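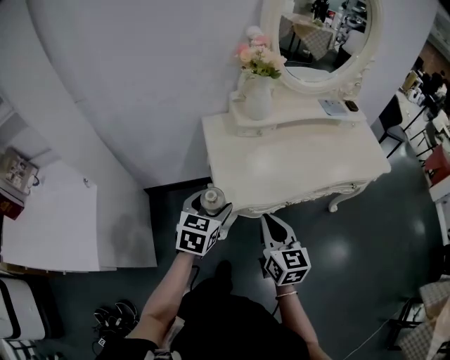
The second pair of grippers is working, so I can finally write up what changed from the first pair. A couple of people asked for this after the post about the wrist mount, and Kulsoom Awan has been asking since before that.

Short version for anyone new: I'm building a pair of hand-held grippers at the shared workshop. You hold one in each hand and do ordinary chores with them, and the recordings are meant to teach a pair of robot arms I have half finished at home. Each gripper carries a cube with printed marker patterns on it so its position can be worked out from video. Everything else is jaws, a handle, and a lot of fiddling.

The first pair had three problems. The jaws flexed, the cubes came loose, and my hands hurt after ten minutes.

The flexing was my own fault. I had printed the jaws thin to save weight, and anything heavier than a pen made the tips spread apart. I went through 670 grams of filament on jaw versions alone, most of which is in a box under my bench. The ones I settled on are thicker at the root and taper toward the tip, with a dark pad on the inside face. I tried a few pad materials. Bare plastic slides right off glass. Foam grips fine but squashes, so the jaw angle stops telling you how wide the object is. Thin rubber sheet from the hardware store is what stayed, held on with contact cement. Let the cement go properly tacky before you press it down. I didn't on the first set and both pads crept forward within a day.

Small glass bottles with metal caps have been my main test object. They're slippery, they're clear, and you can tell right away if the grip is off center, as the bottle starts to turn. With the old jaws I could hold one if I squeezed hard and didn't move much. With the new ones I can pick one up and carry it across the room at a normal walking pace. Picking one up by the cap still goes wrong more often than I'd like.

The cubes were a longer story. On the first pair each cube sat on a single post with one screw through it, and if you bumped it against a table edge it rotated a degree or two. You don't notice that by eye. You notice it a week later when the tracked path of your left hand is tilted and the right one isn't. Octavian Mocanu suggested a square socket with two screws on adjacent sides, which took him maybe a minute to draw on the back of a receipt and took me two evenings to print correctly. It has not moved since. I also switched from glossy sticker paper to matte for the markers. The gloss threw back the ceiling lights and the detection dropped out whenever I tilted my wrist inward.

Handles. I have fairly small hands and I had copied the handle from a design made for somebody larger. I cut the grip down, moved the trigger closer, and swapped the return spring for a softer one. Rodica Dumitrescu tried them with her hands, which are bigger than mine, and said the trigger was now too close. So there will be two handle sizes. They attach the same way, so that's not much extra work.

For trying things out I've been using furniture with odd shapes on purpose. A plain workbench teaches you very little. A dressing table with a raised shelf at the back means reaching up and over without knocking anything, and the carved front edge is the kind of thing a jaw tip loves to catch on. A mirror is also a good test for the tracking, as a marker can show up twice. I had a filter for that which mostly worked — it throws out any cube that appears to be flipped — but it also threw out some real ones at steep angles. Virgil Pană rewrote it and I haven't fully tested his version.

One thing I would do differently is logging. I started out naming recordings by hand and by the time I had 200 of them I could no longer tell which were made with which jaws. Now the script asks for the jaw version before it will start. It's annoying and I'm keeping it.

Still on the list:

Second handle size, printed and fitted.
A cover for the trigger linkage. It pinches.
Proper testing of the mirror filter.
Lighter cubes. The current ones make the whole thing top-heavy if you hold it level for long.

I'm hoping to have the home arms moving by August. The left one has all its joints in place and the right one is waiting on a bearing that was sent to me in the wrong size. Files for the new jaws and the square socket will go up once I've renamed them to something a stranger could follow. If you want them before that, leave a comment and I'll send what I have.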